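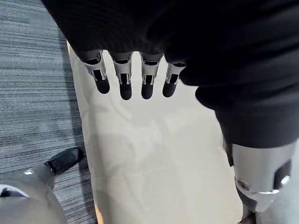
Four black fingertips under a ribbed sleeve

Naylor Fitness Talk > Gyms > Plevik in Bratville, is it worth the money?

bratrunner: They want $395 to join and then a 100 day "starter block" before you can quit. Anyone done it? The guy at the desk kept saying it pays for itself. How?

kettle_mo: I did. Lost some weight, liked the classes. The coach knew my name by week two, so I can't complain.

bratrunner: Did the coach have any training, or just a T-shirt?

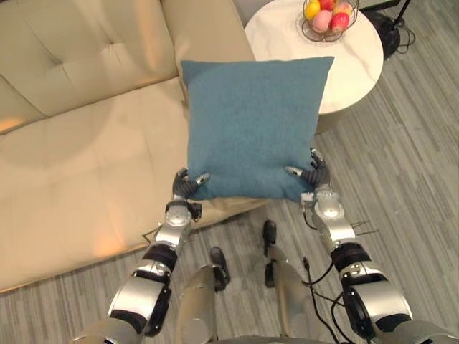
Leanne Pilkington

My bill came to $519 once they added the "assessment." That was a bathroom scale and a form. I asked what the form was for and got a different answer each time. Read the cancel page before you sign – mine was on the back.

kettle_mo: Mine was free in October. Maybe you signed up at a bad time?

Leanne Pilkington: Maybe. Or maybe the price depends on who's asking.

Cyril Hebden: Drornodari is cheaper and has showers that work. Smaller, though, and no classes after six.

bratrunner: No evening classes kills it for me. I'll ask Plevik for the full price in writing and see what they say.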